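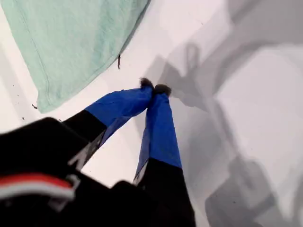

My sister says a towel should be folded in thirds or it shouldn't be folded at all, and she has held this position since we shared a bathroom in Leltbridge. I am a halves person. So welcome to the linen closet thread, friends, get a coffee, it's going to be a long one.

First, the towels themselves. I finally replaced our old set this fall (they'd gone the texture of toast) and I went with mint green, which I was nervous about, and now I love it so much. It makes me happy just walking past the shelf! Ours are the Luden ones and they are thick – thicker than I planned for, if I'm telling the whole story.

And thick towels don't fit in a closet that was built for thin ones. Our shelves are narrow, and when I folded in halves and halves again, the front edge hung out over the lip and the door bounced back at me every single time. I lived with that until a Tuesday in November when it popped open during dinner and I'd had enough.

So I tried thirds. Lay the towel flat on something clean and white if you have it, a counter or a table, so you can see any lint. Smooth it out with your palms from the middle. Fold one long side in, then the other over it, then bring the short ends together and fold once more. The fold faces out and the loose edges go to the back of the shelf.

Yes, it fit. Yes, I texted my sister. She sent back one thumbs up and I could hear it from here.

A few people asked about washing, so: warm water, half the detergent you think you need, and no fabric softener on towels, please, I beg you. It leaves a coating and then they just push the water around on your back. I do a cup of white vinegar now and then instead. Shake each one out hard before it goes in the dryer.

Somebody else asked what I do with the old ones. I kept 2 for the dog and 2 for wiping down the car, and the rest went in a bag for the animal shelter over in Ugwu. Call yours first and ask what they take – ours was thrilled to get bath towels but didn't want anything with a fringe.

Hand towels are a whole separate problem and I haven't solved it. They slide. I've tried rolling them, I've tried standing them up in a row like books, and by the weekend it looks like a raccoon has been through there. If you've got a trick for hand towels, please put it in the replies, I read every one.

Next up is the sheets, and I'm already tired. There's a fitted sheet in there that I've been balling up and hiding behind the guest blanket for years. My sister has opinions about that too.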